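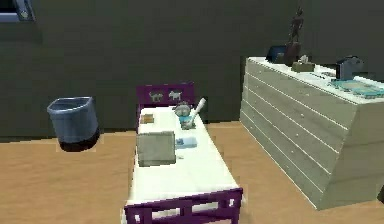
A bedroom in the Orkau simulator, with a purple bed, a dresser and a good many small things to sort out.

The bedroom has been tidied 839 times since April. It exists only on the servers of Zikeck, a small firm that gathers examples for household robots, and each time a run ends the objects go back out in a new arrangement for the next operator.

The work goes like this. An operator sits at a desk with a headset and two hand controllers and is given a short written task, such as moving an item from the bed to the dresser. The operator does it, presses a button to end the run, and reads the next task. Every movement is saved along with what the virtual cameras recorded. Later, a learning system is trained on the saved runs, so that when it is given a similar task in a similar room it has something to go on.

A shift is four hours with a break in the middle. Zikeck asks for 200 runs per operator per week, and most people get there by Thursday once they are used to the controllers. The first few days are slow. New operators reach too far, let go too early and knock things onto the floor. Those runs are kept as well, but in a separate folder, and for now they are not used for training.

The rooms are built in a program called Orkau, which Zikeck licenses and has changed a good deal. Furniture comes from a shared library. Small objects are dropped in by a script, and the script makes mistakes. A wastebasket may end up hanging above the floor with a gap under it. Operators can flag such a room, but they are told to finish the task first if it can be done at all.

Cameras are the other half of the job. Each run is recorded from several viewpoints, and some of them are not much use to a person.

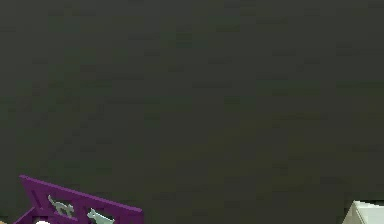 Another view from the same session: the cat shapes on the purple panel are at the bottom, and most of the rest is plain grey-green.

Views like this stay in the set. A robot in a real house will spend part of its day looking at very little, and the engineers want the system to have met that before. What they do throw out are runs where the recording stops early or the camera views fall out of step with the controllers.

The last full count, made on a Sunday when the servers were quiet, found 2,836 runs across all rooms. After checking, 2,043 were passed for training. The checking is done by people too, at double speed, usually by operators who want a rest from the headset.

The next set of rooms, a group of kitchens under the project name Staltomura, is being built now. It will have cupboard doors that open, and the operators have already asked for longer breaks.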